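Desktop Refresh: What Changes in July

Replacement of the remaining Bradell desktops at the Gesbridge office begins in July. The asset list shows 208 machines in service, of which 69 are past their support term. Those 69 go first. The rest stay in use until their leases end, with memory upgrades where the board allows it.
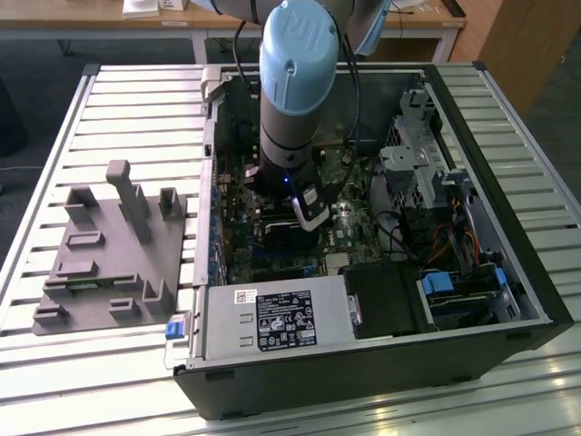

Staff should move local files to the shared drive before their swap date. Anything saved to the desktop or the downloads folder is not backed up. Browser bookmarks carry over only if you are signed in with your work account.
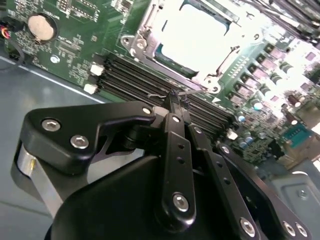
Each swap takes 2 hours, including the first sign-in and the mail sync. Machines that run the Pfister accounting client need a license transfer as well, and the old license has to be released at least 24 hours ahead. Requests go through the service desk form – please do not email individual technicians.

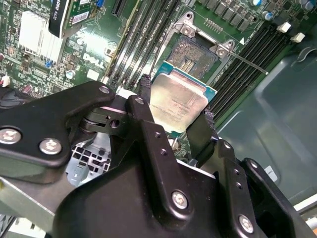 Monitors, keyboards and docking stations are not part of the refresh. If a monitor has only a VGA input, note this on the form and an adapter will be supplied. Label any personal equipment left at your desk.

Old drives are removed and wiped before the cases leave the building. Boria collects the cases and boards for parts recovery and sends back a certificate listing each serial number. Departments that need a copy for their own records can request one by cost center.
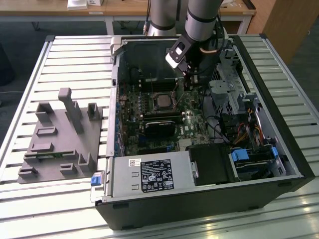

A desktop tower with its side panel off, showing the motherboard and processor.

The swap schedule by floor is posted on the intranet under Equipment. Changes to a slot close one working day before the date shown.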